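Workshop tips: setting up a practice table for a two-armed build

We've had our pair of hands running at the Zapata shared workshop since June, and most of what I've learned has to do with the table and very little with the code. Lay down a plain dark cloth first, then a patterned one over it if you want to give the vision side a harder time. Smooth both flat - a wrinkle will catch a fingertip every time.

For things to pick up, raid the kitchen drawers. Mix soft, stiff, flat and see-through, and start with just 2 items until the grip settles down.

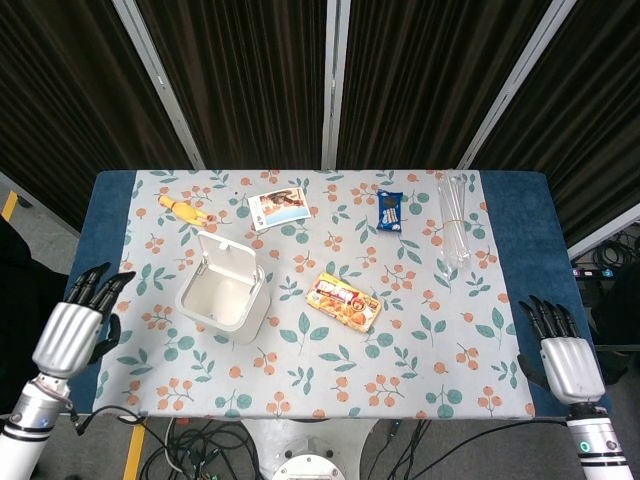

Straws, snack packs, a rubber chicken and a box with its lid open, all laid out in front of both hands.

Clear straws are the toughest of the lot, so band them in a bundle. Keep cables on the floor, well away from your feet, and wipe crumbs off the cloth before you put it away.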